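Desk Power and Cable Clutter in a Shared Study Room
Project report, Design and Technology
Submitted 2024-09-28

1. Background

The study room at Flestton College has long tables and very few wall outlets. Students bring their own chargers and lamps, and by the afternoon there are cords across the walkway and adapters hanging half out of the wall. Our group wanted to find out whether a combined lamp and power strip on each table would cut down the mess without taking up too much working space.

2. What people told us

We handed out a one-page survey and got 32 back. Most people said they needed power for a laptop and a phone at the same time. The most common complaint was having to crawl under the table to reach an outlet. The second was bulky adapters blocking the socket next to them. A few people said the overhead lights left shadows on their notebooks, and this is why we started looking at units with a lamp built in.

3. Method

We tried 3 layouts for a week each. In the first, the power strip was on the floor under the table. In the second, it was clamped to the back edge. In the third, it sat on top of the table toward the back, with the cord going off the far side. The tables were wiped down and cleared each morning before anyone came in.

At the end of each day we wrote down which sockets were in use, where the cords were running and whether anything had been moved.

4. Results

The floor layout was the worst. The strip got kicked, and people stopped using it by the third day. The clamped layout was tidy but the clamp marked the table edge and we had to take it off early.

The tabletop layout got the most use.

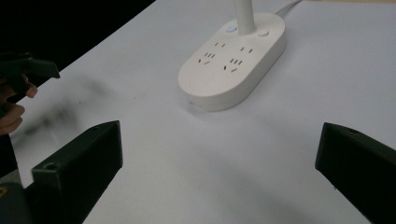

Having two-pin and three-pin sockets on the top face meant people could see what was free without asking. The pairs are fairly close together, so a large laptop adapter in one still got in the way of its neighbour. With two small chargers there was no trouble. The rounded body was easy to wipe, although white plastic shows pen marks.

Some students pushed the unit to one side when they had large sheets of paper out. We put a strip of masking tape on the table to show where it should go back, and that mostly worked.

5. Limits

We only tested one table at a time and only during the day. The room is busier in December, before exams, and the results could be different then. We did not measure how much power was being used.

6. Recommendations

Put one unit on each table, at the back and a little off centre. Fix the cord down where it leaves the table. Keep the large adapters to the outer sockets and store spare cords in the cupboard by the door.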